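Last updated: July
Print this page | E-mail this page

Research assistant (robot manipulation), Mitine Laboratory, Eltness

The manipulation group at Mitine is looking for a research assistant to work on how much demonstration data a single arm needs before it can place household objects it has not met before. The post is full time and based in Eltness.

Our last study trained one policy on 500 demonstrations, of which 497 passed checking. Success on new cups levelled off well before the full set was used; on small blocks it did not. The next study, Friesen, will test whether varying the table layout between demonstrations closes that gap -- 42 layouts are planned, in 5 groups.

You will record demonstrations, reset the table to a written layout, label failed grasps and keep the trial log. You should be able to write plain Python and read a calibration report. Experience with parallel grippers is useful but not required. 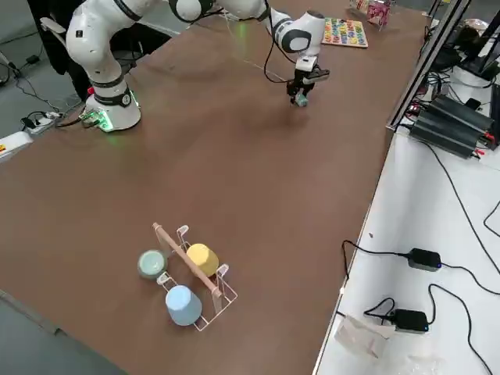 Workspace of Qistina Ong
Principal Investigator, Manipulation Group

Small blocks are grasped from above with the parallel fingers, and the other objects stay on the table during the trial. Part of the job is to record where each one stands -- a cup on its side is logged separately from one placed upside down.

Send a CV and one page on a measurement you have had to repeat to the Drirnby office, marked "Friesen". Interviews are held in Eltness and include a short practical task.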